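Tidying the cart by the brick wall

27th July

The steel cart has been bothering me since December. It came from a restaurant clearance in Clarnport, and the idea was that it would hold the cleaning things and nothing else. Within a month it held the cleaning things, the mail, a bag of clothes pegs, two dead flashlights and whatever anyone had in their hands when they walked in.

I had one free morning, so I did it.

First I took everything off and put it on an old sheet on the floor. I sorted it into keep, move and throw out. The throw-out pile was the largest. There were receipts going back to the winter, including one for 314 dollars that I had hunted for in every drawer in the spring, when it would still have been useful. There were also 26 clothes pegs, which went into a jar by the washing machine.

Then the cleaning. Stainless steel shows everything. I used warm water with a little dish soap, wiped along the grain and dried it right away with a second cloth. I have tried the Givex spray for this and it leaves streaks unless you buff for a long time. Soap is cheaper and I already have it. The rails took longest, mostly at the joints where the dust turns into a kind of felt. An old toothbrush got that out.

The dark panels I left until the end. They are set back a little and the corners collect crumbs, so I ran the crevice tool of the vacuum around them before wiping. If you wipe first you only push the crumbs in deeper. I learned that on the last cart, a Durnard with wire shelves that I sold when we moved.

Next question was where it should stand. I tried it by the window, where it blocked the radiator, and then beside the kitchen door, where I hit my hip on it twice in 5 minutes. It ended up back along the curved wall near the coat stand. Straight furniture never sits right against that wall – there is always a wedge of space behind it – but the wheels make it easy to pull out and sweep. The brick itself needs a soft brush every so often. All those set-back bricks are a nice pattern to look at and a very good place for spiders.

The coat stand is staying too. I took off the winter coats and sent them upstairs in a garment bag. It is a plain black metal one from Villca and it has lasted better than I expected.

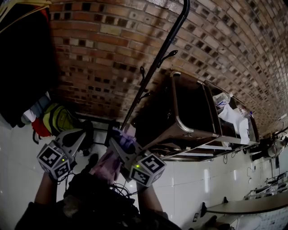
The cart and the coat stand by the brick wall, with a couple of bottles and some paper still on the shelf.

I still have to deal with paper. It lands on that shelf faster than I can clear it, and I don't want a tray, because a tray just becomes a smaller pile. For now I'm going through it every evening when I lock up. The cables are next on the list. I have a bag of reusable ties somewhere, probably in the box I marked "misc" and put in the attic.

Total spent was zero, unless you count the cloths.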